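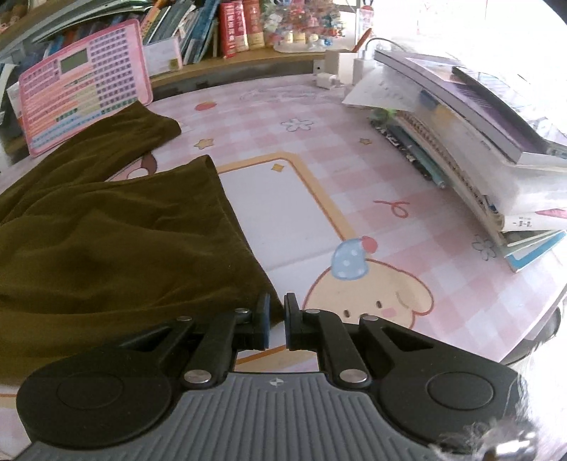 Notes > Household > Desks and shelving

Desk mats, part two: cleaning and flatness

Posted 1 April 2024 by Taha Zaki

Print | E-mail

Part one covered sizing. Abdelghani Farouk wrote in to ask about cleaning, and whether a printed mat survives it. My answer is yes, within limits.

The mat on the kids' desk is a pink-and-white check with cartoon characters, a strawberry and a few stars. A busy pattern hides pencil marks well, so I clean to a schedule instead of going by colour or appearance. The interval is 11 days. The procedure:

Clear the mat completely. Clothes come off first, as anything left lying across the surface traps grit underneath. The learning tablet and the pen holder go up on the shelf if there's room beside the books. At present there isn't much.

Wipe with a damp cloth and one drop of dish soap per bowl of water. Work from the centre outward. Leave it for 5 minutes, then wipe again with plain water.

Dry both faces. Moisture under the mat is what lifts the corners — the print has nothing to do with it.

Unplug any adapter on the desk before bringing a wet cloth near it.

For flatness, I roll the mat against its curl and leave it overnight under a stack of folders. Heat is quicker but I don't recommend it on a printed surface.

I tried a Moden spray cleaner in April last year and went back to dish soap. The spray left a film that picked up eraser crumbs.

The shelf is the next job. Small trinkets will stay on their tray, which makes dusting a single lift. Papers lying on top of the books need filing or recycling, and I'll write that up separately.

5 comments | 11 shares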